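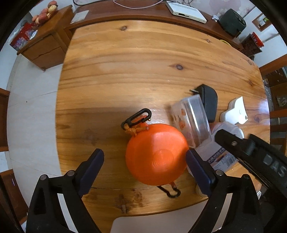
Subject: Re: [pristgate-home] So can they clear a table yet?
From: Kevser Demirtaş

Hi all,

I've been chewing on Birdie's question since breakfast and my answer is still "sort of, on a good day, with you standing next to it." I know that's not what anyone on this list wants to hear (me included, I'd pay real money to never clear a dining table again!).

Everybody pictures dishes when they talk about this. Dishes are the easy part! A plate is a plate and it goes in the rack. What I mean by clearing the table is the other stuff, the junk that collects in the middle: an orange plastic dome with carabiner clips tied on, a power adapter lying there with its prongs out, a clear box tipped on its side, a plastic bag. You and I sweep through that in a minute while talking on the phone. For a machine every one of those is its own little job. Does the clip come along when you lift the dome? It's on a cord, so yes, but swinging. Where does the bag even start?

I went to see the Akyol demo in the spring and sat through a long run of table clearing. It did the cups very nicely. Then it got to a charger with the cable still attached and pulled, and pulled, and the fellow had to lean over and hit the stop button. He was a good sport about it. They'd practiced that cable 60 times, he told me, and it still came down to how the thing happened to be lying.

Round things with smooth sides are where I've changed my mind, though. I used to think they'd be hopeless. But two soft pads, one on each side, and something like a little domed zipper case doesn't give you a lot of trouble. Getting hold of it is pretty much solved as far as I'm concerned. Knowing that it belongs in the hall drawer and not with the lunch boxes is a whole other business, and my husband hasn't got that one down either.

So when the Suder people say "tidies any room," I'd want to ask whose room. Shiny varnish, a lamp overhead, wood with big dark knots in it, a see-through box sitting on top... I'd try it on that before I signed anything.

Quoting Birdie's message underneath for anyone who missed it.
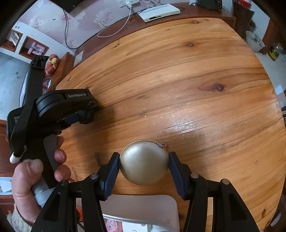

On 3rd August, Birdie Haddad wrote:
> I think we're all too hard on these machines. My Jodeo is 13
> months old and it folds towels. Badly, but it folds them, and I
> don't have to. If it takes 40 minutes over a basket, who cares,
> I'm out in the yard. Same with a table. Let it move everything
> into one bin and I'll sort the bin later. So can they do that
> much yet, or am I dreaming?

Birdie, the one-bin idea is good and I take back half my grumbling. If it never has to decide where things live, I'd say yes, around 1,000 dollars' worth of yes, and not a penny over. I'd still put my glasses somewhere high first.

Does the Jodeo do washcloths? Mine would be mostly washcloths.

Kevser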